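Print this page | E-mail this ticket
Last updated: 2021-10-11

Ticket 2814 – Marker stains on white tabletop
Product: Warnel table, white top
Opened by: Ülle Vanags
Status: Closed

Hello,

I bought the Warnel table in September for our shared work room. The top is plain white and a little glossy. We use it for everything: writing labels, drinking tea, sorting small things. Now there are blue marks on it from a marker, and one ring from a mug. I have tried warm water with dish soap. The ring went away, but the blue marks only became a bit lighter.

I have also a bottle of Idahosa spray cleaner at home, but I did not dare to use it before asking. Is it safe for this surface? I do not want to make a dull spot in the middle of a shiny table.

Ülle Vanags

Reply from Fivby support

Hello Ülle, thank you for writing. Please do not use the spray yet. We need to know two things first. Is the marker a permanent one or a whiteboard one? And do you feel anything when you move a fingertip over the marks, or is it smooth?

Answer from customer

I can't say which kind the marker is. I drew a short line on a piece of glass and it came off with a dry paper towel, so I suppose it is for whiteboards. With the finger I feel nothing, it is smooth everywhere.
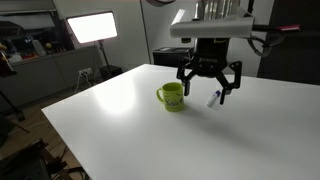 The tabletop with the mug and the blue-capped marker. The bright spot on the left side is the lamp.

The marks I am writing about are pale, and I see them best when I bend down and look along the surface from the window side. I should say that they stayed there over one weekend before I noticed them. Maybe this is important.

Reply from Fivby support

Thank you, the weekend is important, yes. Whiteboard ink that has dried for long is harder to remove with water. Please try it this way:

1. Wipe the table with a damp cloth and let it dry.
2. Draw over one old mark with the same marker and wipe it at once with a dry soft cloth. The fresh ink often loosens the old one.
3. If something is still left, put a little rubbing alcohol on the cloth – not on the table – and rub lightly for 30 seconds.
4. Wipe with clean water and dry.

Start with the smallest mark. No sandpaper, please, not even the 4000 grit that some people suggest. It takes away the gloss.

Answer from customer

Step 2 removed almost all of it. For the last mark I needed the alcohol, and I repeated it 2 times. The surface is still glossy there, I checked it again from the window side. I have put a Lulura desk mat on the table for the writing, and the mug has now a coaster.

You can close the ticket. Thank you for the patient help.

Ülle

Contact Fivby support | © 2021 Fivby | Back to top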